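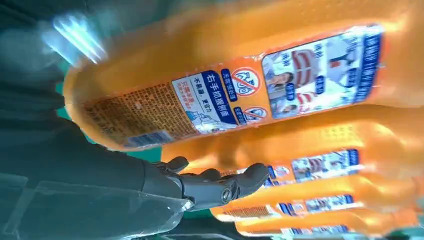

# Questions about the Norneo choir recordings

We receive many of the same letters from listeners and from choir leaders, so we collected the answers on one page. If your question is missing, please write to us through the contact form. We read the messages every Tuesday.

## What is Norneo?

Norneo is a small label for choral and vocal music. We publish recordings of amateur and half-professional choirs, mostly singing without instruments. Our office is in Flornton, and most of the recordings are made in the old chapel in Prorkau, where the echo is long and soft.

## Is Norneo a choir too?

No. Many people think so, and we understand why, as the first album was called simply "Norneo". The choir on that album is the Prorkau Chamber Choir. They still sing, and they have their own concerts and their own mailing list.

## Where can I buy the albums?

You can order CDs and downloads in our shop. Downloads are offered in two formats, MP3 and FLAC. The music is the same in both. FLAC files are bigger and keep the full quality of the recording, but some older players cannot open them.

## I paid for a download and the link does not work. What should I do?

First please look if the link in the e-mail is complete. Some mail programs break it into two lines, and then only the first half is clickable. Copy both parts into your browser without a space between them. If this does not help, send us your order number and we will make a new link for you.

## How long does it take until a CD arrives?

We pack the orders ourselves, and they leave our office within two working days. After this it depends on the post. For addresses outside the country it can take up to 20 days. Please wait this time before you write to us that the parcel is lost.

## My CD came with a broken case. Can I get a new one?

Yes, we send you an empty case for free. Tell us only if it is the normal plastic case or the double one. If the disc itself has a scratch and jumps, we replace the whole album, and you do not need to send the old one back.

## Do you sell the sheet music?

Only for pieces where we have the agreement of the composer or the arranger. These pieces have a small note sign next to the title in the track list. For all other pieces you have to ask the publisher. Please do not ask us for a scan – we are not allowed to make it.

## Who is Avcı, and why does this name stand on so many tracks?

Avcı is the name under which one of our arrangers publishes. This person prefers to stay private, so we don't give a biography or a photo. The folk song arrangements on the album "Evening by the Water" are all by Avcı, and also the two lullabies on the winter album.

## Is the letter at the end of Avcı a printing mistake?

No, it is an ı without a dot. If you search in our shop with a normal i, you will find the same albums.

## Can our choir record with you?

Yes, if you have at least 18 singers and one program which you already sang in concert. Send us a simple recording, a telephone is good enough. We listen to the intonation and to how the voices mix, and background noise does not disturb us. New choirs are chosen in May.

## What does a recording cost for the choir?

This is different for each project. It depends on the number of days, on the chapel, and on whether you want printed CDs or only a download. We write an offer after we have heard your program. The offer is free and you can say no.

## May we use a track in our film or at our wedding?

For a private wedding, play what you like. For a film, a video on the internet or an advertisement you need a written license. Tell us the title, how many seconds you want to use, and where the film will be shown.

## Are the albums on streaming services?

The older ones are. Newer albums come there later than in our shop – the sales of the first months pay for the next recording.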